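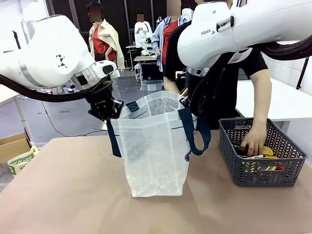
ユーザー会だより 7月号

今年の夏のユーザー会が終わりました。ご参加くださった200名の皆様、遠いところを本当にありがとうございました。私はチェコから日本に来て、この会の準備を初めて担当しました。日本語の案内文に間違いがあったら、どうかお許しください。

発表は全部で18本でした。最も質問が多かったのは、Skulton社のマチェイ・ヴァネックさんの「集計表を減らす話」です。同社では、毎月の売上報告のために、部署ごとに別々の表を作っていたそうです。それをRellanceの共有ダッシュボード一つにまとめるまでの苦労を、失敗した設定の画面も見せながら話してくださいました。

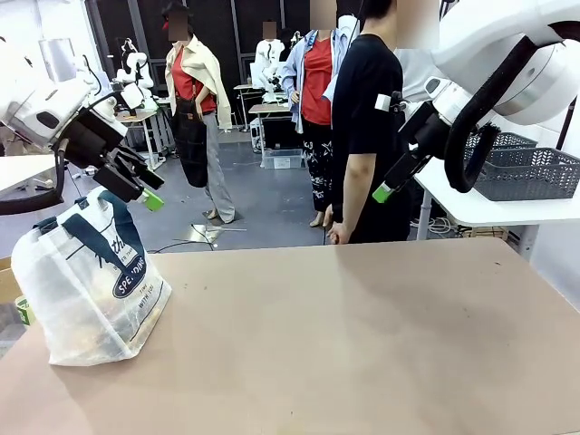
特に参考になったのは、項目の名前を先に決めるという点です。「受注日」と「契約日」が部署によって違う意味で使われていて、数字が合わない原因になっていました。用語の表を作る作業は地味ですが、グラフの色を選ぶより前に行うべきだ、というご意見でした。私も賛成します。

午後の実習では、マチェイ・シェフチークさんが新しいフィルター機能を説明しました。二人とも名前がマチェイなので、受付で資料を逆に渡してしまいました。お二人にはおわびいたします。 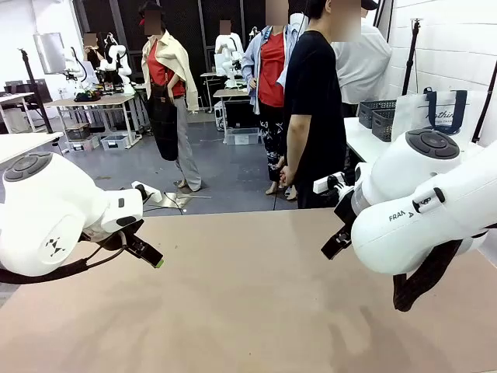 白いアームと、奥に立つ人たち

実習で使った練習用データは、会員ページの「資料」から7月末までダウンロードできます。ファイルを開くときに文字が正しく表示されない場合は、読み込みの画面で文字コードをUTF-8に変更してください。古い版のRellanceでは、地図のグラフが表示されないことがあります。

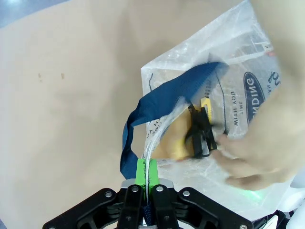 アンケートの回答も読みました。「実習の時間が短い」「初心者の席を分けてほしい」という声が多くありましたので、次回は実習を二つの組に分ける予定です。発表したい方は、題名と200字以内の概要を事務局のヴァーヴラまでメールでお送りください。まだ途中の取り組みでもかまいません。

2023年7月12日
Luldenユーザー会事務局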